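Zwischenbericht an die Flandach-Stiftung
Projekt: Sortierarm in der Gemeinschaftswerkstatt Stistport
Berichtszeitraum bis Ende Dezember

Der Arm ist aufgebaut und läuft. Von den bewilligten 3643 Euro sind noch 700 übrig, der größte Posten waren die Antriebe von Hotar. Žydrūnas Luik hat die Verkabelung neu verlegt, nachdem sich im Handgelenk zweimal ein Stecker gelöst hatte. Pui-shan Fung betreut die Steuerung und hat die Fahrgeschwindigkeit vorerst auf 80 Millimeter pro Sekunde begrenzt.

Geübt wird mit kleinen bunten Kunststoffteilen auf einem Holzbrett: Würfel, Zylinder, Sterne und ein paar andere Formen. Liegen zwei Teile dicht beieinander, schiebt der Arm oft das falsche mit. Daran arbeiten wir jeden Dienstag.
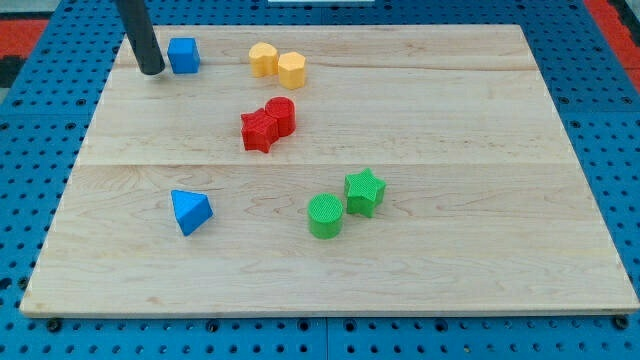 Wann kann der Arm ohne Aufsicht laufen?
Frühestens nach dem Einbau des Not-Halts. Das Bauteil ist bei Triantafyllou bestellt, die Lieferzeit beträgt 10 Wochen.

Den Schlussbericht mit Belegen reichen wir nach der Abnahme ein.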